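Home | Courses | Handouts | Reading list | Contact

Print this page | E-mail this page

Erstead Adult Learning
Food Hygiene at Home and in Small Kitchens
Handout 4: Cloths, surfaces and cross-contamination

Last revised 15 Jun 2019

Handout 3 dealt with fridge temperatures and storage order. This one covers what happens on the worktop. Bring it with you to the practical, as the table exercise uses the same headings.

1. How germs move about

Bacteria do not travel far without help. In a kitchen the help comes from hands, knives, boards and cloths. If raw chicken juice is wiped up with a cloth and the cloth is then used on a clean plate, the plate is no longer clean. This is called indirect cross-contamination. Direct cross-contamination is when raw food touches or drips on ready-to-eat food, and was covered in April.

2. Cleaning and disinfecting

These are two separate jobs. Cleaning removes grease and bits of food, using hot water and detergent. Disinfecting reduces the bacteria that are left. Disinfectant works badly on a greasy surface, so clean first.

Every product has a contact time on the label. For the spray we use in class, Grillum, leave it on for 30 seconds before wiping. Many people spray and wipe straight away. Read the label again when you change brand.

Dilution for the class bucket: 300 ml of warm water to one capful. Make it up fresh each session and pour away what is left.

3. Cloths

A damp cloth left in a heap stays damp in the folds, and bacteria grow there. Spread it out or hang it up between uses. Keep one cloth for worktops and another for drying hands, and use paper towel for raw meat spills. Colour coding helps where several people share a kitchen.
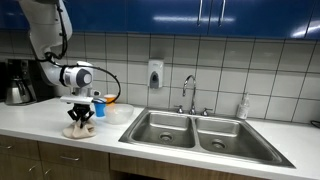
Fig. 2. Cloth on a kitchen worktop, with a blue cup.

Reusable cloths should be washed on a hot cycle and dried fully. Rinsing under the tap does not count as washing. Sponges are harder to dry than flat cloths and should be replaced more often. Throw away any cloth that smells.

4. The swab exercise

Last term's group swabbed a worktop in the Drotano room before and after cleaning. The meter read 700 before and 397 after detergent alone. The units are those of the meter and cannot be compared with another make. A lower reading means less food residue. It does not tell you which bacteria are present.

5. For next time

Write down each cloth, sponge and tea towel in use in your own kitchen, what it is used for and when it was last washed. Read chapter 5 of the Kravchuk workbook, leaving out the section on commercial dishwashers.

Print this page | E-mail this page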